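Home Projects Reports Staff Contact

Energy and Water Use in the Preparation of Dried Beans: A Comparison of Three Household Methods
Yogesh Prajapati and Corina Matei
Supervisor: Emil Ruchti

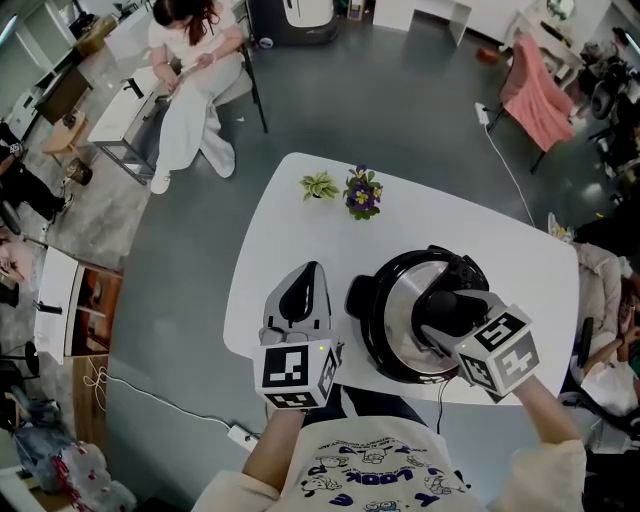 1. Background

Dried beans are cheap and keep for a long time, but they need long cooking. Students living in the Waslow residence told us that they buy canned beans mainly to avoid the cooking time and the electricity cost. We wanted to find out how large that cost is when the method is changed and the beans are kept the same.

Three methods were compared: a covered pot on an electric hot plate, the same pot after an overnight soak, and an electric pressure cooker with unsoaked beans. Slow cookers were left out. Dried kidney beans contain a toxin that is destroyed by boiling, and a slow cooker may not reach a high enough temperature.

2. Materials

All beans were white navy beans from one sack, bought in January from the Surdu market. Broken beans and stones were removed by hand. Each batch weighed 495 g dry. Tap water was used throughout, and no salt was added, as salt was reported in some of our reading to change the softening rate.

Electricity was measured with a plug-in meter between the wall outlet and the appliance. The meter was reset before each batch. Its own consumption was not subtracted.

3. Procedure

Each method was repeated 4 times. Soaked batches were covered with water at 8 p.m. and drained the next morning. Cooking started from cold water in every case, and the energy needed to bring the water up to temperature is included in the totals.

Doneness was judged by pressing ten beans from each batch between two fingers. A batch was accepted when nine of the ten crushed without a hard center. For the open methods this was checked at fixed intervals. The pressure cooker could not be opened during a run, so its time was set from two trial batches, which are not included in the results. Pressure was allowed to fall without using the release valve.

Tincuța Manole did the crush test for all batches. She was not told which method had been used, although split skins made the soaked batches fairly easy to recognize.

4. Results

The pressure cooker used the least electricity, with a mean of 294 Wh per batch. The soaked beans on the hot plate came second and the unsoaked beans third. The order was the same in every repeat. Soaking reduced the time on the hot plate by 40 percent.

Water use followed a different order. Soaked batches used the most water overall, since the soaking water was discarded. The unsoaked pot had to be topped up twice in most runs – steam escaped around the lid – and the added water was recorded. The pressure cooker was never topped up.

One hot plate run was stopped on a Friday when the building lost power. It was discarded and repeated with a fresh batch.

5. Sources of Error

The hot plate cycles on and off under its own thermostat, and the simmer setting was chosen by eye. A different plate, or a pot with a flatter base, would probably give a lower figure. Room temperature was not controlled. The crush test is coarse, and a texture analyzer would be better, but the one in the Jarix laboratory was booked for the whole term.

The age of the beans is unknown. Older beans cook more slowly, so our totals should not be applied to other sacks without a check.

6. Further Work

Costel Buzatu has suggested repeating the soaked method in the pressure cooker, which would show whether the two savings add together. Chickpeas should also be tested. We did not measure the energy used for washing up, and the pot from the unsoaked runs needed more hot water than the others.

Raw meter readings and the batch log are kept in the department office and can be copied on request.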